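Plirum cell

The Plirum cell is a single-arm robot handling cell and its matching computer model, developed at Vanstead. It is used to study how a two-finger gripper holds rods and other long parts with uneven surfaces. The model is kept alongside the physical cell so that changes to the gripper can be tried in simulation first.

Setup

The cell consists of one arm, a parallel gripper and a work surface. Setting up begins with the gripper. Both fingers are closed without a part and the zero point is stored. The camera offset is then entered, and the same value is copied to the model. A full setup takes up to 9 steps, most of them concerned with finger alignment.
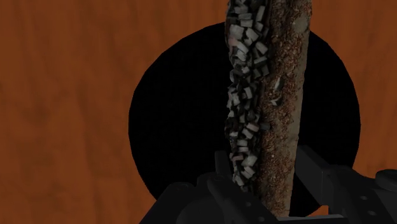 Grarnby, 2020-09-08

The simulated gripper holds an upright rod near its lower end, with a black circular area behind it on a wood-grain surface. One side of the rod is covered in small gray fragments and the other is a smoother, speckled brown. Parts of this type are used in grip checks, where each finger meets a different texture.

Maintenance

Finger screws are checked every four weeks and the pads are replaced in pairs. After a pad change the zero point is stored again. If the arm and the model disagree on finger position, the offset file is reloaded before any mechanical adjustment is made. Fault code 1671 indicates that the two fingers did not reach their closed position together. It is usually cleared by cleaning the guide rail.

The cell uses the Yeon controller. Older versions of the controller do not save the camera offset at shutdown.

See also: Parallel gripper, Robot calibration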